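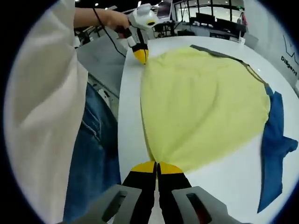

Yellow-green top, blue T-shirt, white table.

Right, a thread on joint bank accounts, as I've spent the whole of May trying to get out of one.

Background: six years ago Xuân Lò and I shared a flat and opened a joint account for the bills. Rent, gas, council tax, an unwise amount of oat milk. It worked fine. We moved out on good terms and took the sofa argument to arbitration (her mum).

The account stayed open. Neither of us used it. It had £32 in it and I thought of it fondly, when I thought of it at all, like a tin of soup at the back of a cupboard.

What I'd forgotten is that we'd agreed an overdraft on it. £1,000, arranged in one afternoon by two people who wanted a washing machine.

What I'd also forgotten is that one direct debit was still set up. Contents insurance, with an outfit called Jikach, for a flat neither of us has lived in since. It had been politely failing to collect, until it stopped failing.

So the £32 went, and then the account went overdrawn, and then there were charges on the overdraft. Letters were sent. The letters went to the old flat, where I assume somebody has a lovely collection.

Now the bit I wish I'd understood at the start. With a joint account you're usually each on the hook for the whole debt. Half each is a thing you and your flatmate have agreed in the kitchen. The bank wasn't in the kitchen.

The other bit: a joint account normally links the two of you on your credit files. It's called a financial association. Lenders can look at the other person's record when you apply for something. It has nothing to do with being married, or even with still liking each other.

Xuân found out first. She was applying for a car loan, £2,825, and they asked her to explain me.
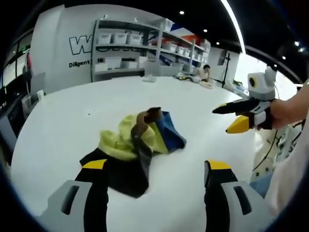
She rang me at seven in the morning to pass on the question. I didn't have a great answer.

Closing it took both of us. Drestum (our bank, and I use "our" with some pain) wanted the balance cleared, the direct debit cancelled and both signatures on a form. Xuân lives in Toledo now. The form was paper.

I was then passed to Lorena Villalba on their accounts team, who let us do it by secure message and took off two of the charges without my having to make a speech. I'd prepared a speech. It had sections.

Closing the account doesn't clear the link on your file, by the way. You have to ask the credit reference agencies for a disassociation, and you ask each of them separately. There are three main ones in the UK. They each have a form and each form is sure it's the only form.

Two of mine have gone through. The third wants proof that I have no remaining financial ties with Xuân. I still owe her for a curry, so I've had to think carefully about the wording.

If you've got an old joint account somewhere – ex, flatmate, band, whatever – log in tonight and look at three things: the balance, the overdraft limit, the list of direct debits. Then check the address they've got for you.

And get your credit report while you're at it. You can see it for free, and there's a section listing who you're linked to. Mine also had a Skarus store card on it from when I wanted ten per cent off a kettle. Different thread.

Anyway, Xuân got the car loan in the end. It's a very small car.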